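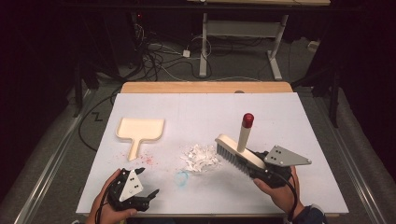 How often should a small shop sweep its workroom floor? Twice a shift, once before the lunch break and once before closing, and any time something spills in a walkway.

Speaker notes, Housekeeping in Small Workshops
Eylül Akbulut
Jul 17, 2020

Opening
Thank the hosts. Say where I work: Akside, a bindery and framing shop with two workrooms and one shared hallway. Mention that Eylül Başaran handles the supply questions, so hold those for her at the end.

Ask for a show of hands: who has a written cleaning schedule? Who has looked at it this month? Wait for the answers before moving on.

Slide 2. What we had before
One sheet on the back of the door, last updated in November. It said "clean up daily" and had a column for initials. People signed it at the end of the week, all at once. I did it too.

We kept a log of lost time for one year. The total was 1,671 minutes spent looking for tools, moving boxes to reach other boxes, and recutting stock that picked up dirt from the bench. Pause here. Somebody usually asks whether that includes the front counter. It does not.

Slide 3. Who cleans what
Each bench belongs to the person using it that day. Shared areas rotate. The hallway was the hard one — everyone walked through it and it was on no one's list. We now treat it as a bench and put a name on it.

Read the Hondau room list out loud, slowly. It has 4 lines. Do not explain each line.

Slide 4. Paper waste
Offcuts go in the bin under the cutter. Small scraps get swept off the bench before glue comes out. Dry sweep first, damp cloth second. Wetting the bench too early turns paper dust into paste, and then you are scraping.

Brushes: keep bench brushes and floor brushes on separate hooks. Wash the bench brushes in warm water and hang them bristles down overnight. If the bristles stay bent, replace the brush.

Skip the vacuum story if we are past 20 after.

Slide 5. Cost
We set aside $42 a month for bags, cloths and brushes. The Sornent order form is in the handout, page two. Bags come in boxes of 100.

Slide 6. What still goes wrong
Fridays before a big delivery. Also the sink. I don't have an answer for the sink and would like to hear from anyone who does.

Questions
Take up to five, then hand over to Eylül B. Leave the handouts by the door.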